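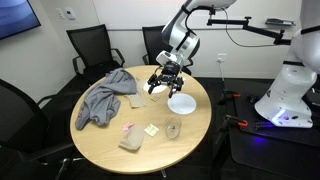 In Praise of the Boring Robot Project

Wednesday, February 9, 2022

Every September the new students in our robotics club at Gruvura College write down what they would like a robot to do by spring, and every September I sit at my kitchen table with a cup of tea and read the answers with real pleasure and a little dread. They want it to play the drums. They want it to deal blackjack, braid hair, paint portraits, and (this one comes up more than you would think) fight another robot. I love these answers. I was once a young person who wanted to build a mechanical owl, and I still would, if anybody gave me the afternoon.

But I have been helping with this club for a good while now, and I have come to hold an opinion that makes me slightly unpopular at the first meeting of the year, so I may as well set it down where people can argue with it properly. I think a student club should spend most of its year on a chore. A plain one, the kind your mother asked you to do twice. Ours this year is clearing a table after people have eaten at it, and I think it is the best project we have ever had.

Let me say what that involves, for those of you who have only seen the club at the open house. You have an arm with a two-finger gripper, and you have a table that somebody has left the way people leave tables. There are plates. There is a glass. There are paper bags, and whatever little bits of paper came with the lunch, and very often somebody's clothing, since a college student can't sit down for 5 minutes without taking off a layer and forgetting it. The students have to get all of that to where it belongs, and before they can do that they have to decide where it belongs, which took up a good deal of our fall.

I had expected the fall to be about motors and code. A lot of it was about the word "trash." Is a paper bag trash? If it's flat, probably. If it's flat and there's half a cookie in it, well, whose cookie? Is a sticky note trash? One of our students said of course it is, and another one looked at her as if she had suggested burning a library, because he keeps his whole life on sticky notes. They went back and forth for most of an evening. I brought out the crackers and let them go at it, and I thought then, and still think, that it was as good a seminar as anybody had on campus that week.

You don't get that conversation from the drumming robot. The drumming robot is a lovely thing and people clap for it, but the drum is always where you bolted it. Once the timing is right the work is done, and the students who are quick with timing have done most of it while everyone else held the flashlight. With a messy table there is something for the person who is patient, and something for the person who is fussy, and something for the person who has waited tables for two summers and knows how to stack a plate. We had a first-year this fall who hardly spoke until we got to glassware, and then she couldn't be stopped! She had opinions about where you take hold of a glass that she had plainly been carrying around for years.

Plates, by the way, are awful. I didn't know that before. A plate lying flat on a table gives two fingers next to nothing to get under, and a person solves it without thinking by tipping the rim or sliding the plate to the edge of the table and catching it there. The students tried coming straight down, and they tried coming in at a slant, and they tried pinching the rim, and somebody drew a very handsome diagram on the whiteboard that was wrong. By the time we broke for the holidays they had logged 70 tries at picking up a single plate, and 53 of them counted as good by the rules they had written themselves. I was prouder of the other 17 than I can easily explain, as each of them has a line in the notebook saying what went wrong, in handwriting that gets worse as the evening goes on.

And cloth! A plate at least has the decency to stay the same shape. A sweatshirt is a different object every time someone drops it. There's no right place to grab it, and you can't practice on yesterday's heap because yesterday's heap is gone. I have watched very bright young people, who can do things with matrices that I gave up on decades ago, stand over a pile of fabric with their hands on their hips like my grandmother. Good. I'd like everybody who is going to build machines for other people's homes to have stood there for an evening.

Now, the case against me, which I hear regularly and which deserves a fair shake. The first part of it is that chores don't win. We go to the Arkent meet in Skestberg each spring, and it's true that the judges there are human beings who have been on their feet since breakfast, and when something shoots a ball across the gym they wake up. A table getting cleared slowly does not wake anyone up. Two years ago we brought a robot that sorted silverware and we placed so low that the students started telling people we had come as caterers. I felt that one on the long van ride home, I'll admit it. I like a ribbon as well as the next person.

The second part is about recruiting, and it worries me more. If the poster says "come clear the table," will anybody come? Some of the students who would get the most out of the club are the ones who need a bit of sparkle to walk through the door in the first place, especially the ones who don't think of themselves as engineers. I don't have a tidy answer. What we do is keep 2 evenings a month for anything at all, owls included, and the drummers drum, and some of them wander over to the table project out of plain nosiness and stay. It's an untidy arrangement and the storage closet suffers for it.

There's a third complaint, made mostly by parents at the open house, that a robot arm is a great deal of equipment to do what a teenager can do in a minute with a tray. Well, yes. A piano is a great deal of equipment for "Hot Cross Buns," too. We are teaching people, and the teaching happens in the gap between what looks easy and what is. I'd add that there are plenty of folks who can't carry a tray, or can't today, and our students have begun to think about them without being told to. One of them asked last month whether the robot should leave the glass alone if there's still someone sitting at the table. Nobody had put that in the rules. It is in the rules now.

The students call the table project Sosa, after a diner some of them grew up near - it has closed since, and I gather the pie was very good. They've asked to take it to Skestberg this spring, knowing perfectly well how the silverware went over. I told them I would drive the van. We are going to set the table the way our own table looks on a club night, and let the judges put things on it if they like, coats and all, and the students will work with whatever they get.

If you run a club somewhere and you're stuck for a project, I would go and look at the nearest table after lunch. If you're a student here and you still want the owl, come on one of the open evenings. I have some old drawings you might be able to use, though I should warn you that I never worked out the feet.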